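Broltow's repair evening is staying put, and I'm chuffed

Dec 18, 2019

I've been going on about the mending nights at the Sellora hall for ages (sorry to everyone who sits near me), so you can imagine my face when the news came through last night that they've got the money to carry on.

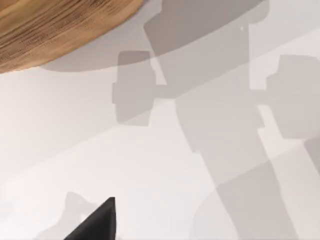

The hall's landlord had put the rent up in the autumn and it looked as if the whole thing would have to pack up after Christmas. Cecilia Kyei, who started it with a borrowed sewing machine and a kettle, told me she'd already begun ringing people to ask if they had a dry garage going spare. Then a local grant came in for £1000, and a raffle at the school brought in another £300, and that covers the hall until April. Phew!

If you've never been, you turn up with your broken thing, you get a cup of tea, and someone who knows what they're doing sits down with you and has a go at it. Toasters, zips, chair legs, a very sad accordion once. It's free, although there's a tin by the door and you'd feel a bit mean walking past it. They've had nearly 97 items through since the clocks went back, and the list for the next one is filling up already.

I took my gran's bedside lamp along last month. I was sure it was done for and it only wanted a new plug, so I felt a right lemon, but Cherry Mae Tolentino was lovely about it and showed me how to wire one myself. I've since done two more at home and I'm unbearable about it.

There'll be a few changes in the new year. Doors will open at half past six, the sewing table is moving to the back room where the light's better, and they're asking people to bring no more than one item each so the queue doesn't end up out in the car park again. Big electricals are still a no, I'm afraid, so leave the washing machine where it is.

They could also do with somebody who understands clocks. Cecilia has 10 of them on a shelf waiting and says the ticking ones are getting on her nerves. Have a word with her at the hall if that's you, or leave your number at the Jomden bakery and they'll pass it on.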